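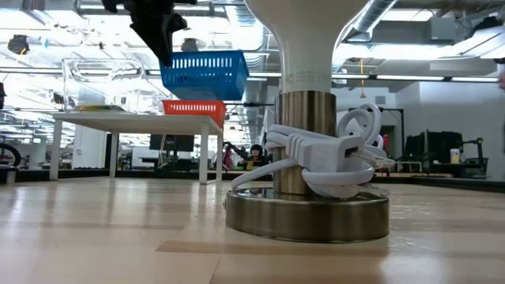 Priit Ramanauskas wrote in to say that the old edition of this section was wrong about dimmers, and that two of his lamps had buzzed all evening on a wall control we had called "compatible with most bulbs." He was right. The section has been rewritten.

4.2 Setting up a table lamp with the Flendard plug-in dimmer

Before you start, read the bulb box. The word "dimmable" on the front means very little. Look for the small print on the side, where the maker lists the dimmers it tested. If there is no list, assume there were no tests.

1. Unplug the lamp. Switching it off at the cord doesn't count.
2. Let the old bulb cool, then take it out.
3. Read the maximum wattage on the socket. The Flendard is rated to 107 watts, but the lamp may allow only 40, and the lower number wins.
4. Fit the new bulb. Finger tight.
5. Plug the lamp into the dimmer and the dimmer straight into the wall.
6. Turn the lamp's own switch on and leave it on. From now on you use the slider.
7. Bring the slider up to full for one minute, then down slowly. Stop where the light starts to flicker and set the trim screw just above that point.

CAUTION: Do not plug the dimmer into an extension cord that is coiled up or running under a rug. Lay the cord out full length or buy a shorter one.

CAUTION: Never use the dimmer with a fan, a charger or a lamp that has a touch switch in its base.

Note on buzzing: Sellers like to say that a faint hum is normal and will "settle in." We have not seen one settle. Try a different bulb first. If the hum stays, try the Liso dimmer, which costs more and has a narrower range - but it was the quieter of the two on our bench in February.

Note on savings: The Flendard leaflet promises lower bills. With one LED lamp on a side table, you will have trouble finding the difference. Buy a dimmer if you want softer light in the evening.

If the slider feels warm, that is expected. If it is too hot to keep a finger on, unplug it and go to section 4.5.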